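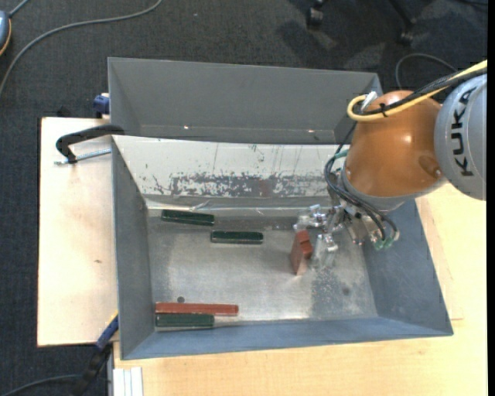 Drekholm miniseries, which version am I supposed to buy?

posted by lacetrim_23

Hi all, quick one. Trying to find the old TV miniseries of Drekholm, the one with the exiled countess and the salt smugglers. Saw it as a kid on public TV, two nights I think, maybe three?? My library has a single disc that says "feature version" and it felt chopped to bits. The duel on the harbor wall is there but the whole trial is missing, she's in prison and then she's just on the boat. Did I make the trial up? Also there's a set from Clastell online for 20 dollars and a pricier one from Siralport. No idea what the differnce is. Want it for my mom's birthday in April so would like to order by Tuesday.

siralfan2696

You didn't make it up. Trial is most of part two. The feature version was cut down for overseas theaters and drops it, plus the bit with the forged letters, so the ending makes no sense. Skip it.

Get the Clastell set. Two discs, all three parts, opening titles on each. Picture is soft and kind of brown in the night stuff but it was always like that, my old tape looked worse. Subtitles are there, turn them on for the magistrate, he mumbles.

Siralport is the same cut with a cleaned up picture and a booklet. They only pressed 600 so the price is silly now. Nice booklet. Not that nice.

One thing, check the listing says "complete" on the back cover. Clastell put out the short one too, with almost the same front. Same red cloak, same ship. I bought the wrong one first.

oldreels

read the book instead, its better. countess is way meaner in it

Marrow_and_Rye

Agree on Clastell, just adding a few things. Part three on my copy has the sound a little behind in the ballroom scene, maybe ten minutes of it, then it fixes itself. Might be my player. Also if your mom liked the music, it's by Babić and the main theme plays in full over the end credits of part one only. The other two fade out early, drove me nuts.

Region is fine for US players. Shipping took me a week and a half so Tuesday is probaby OK but I wouldn't wait past that.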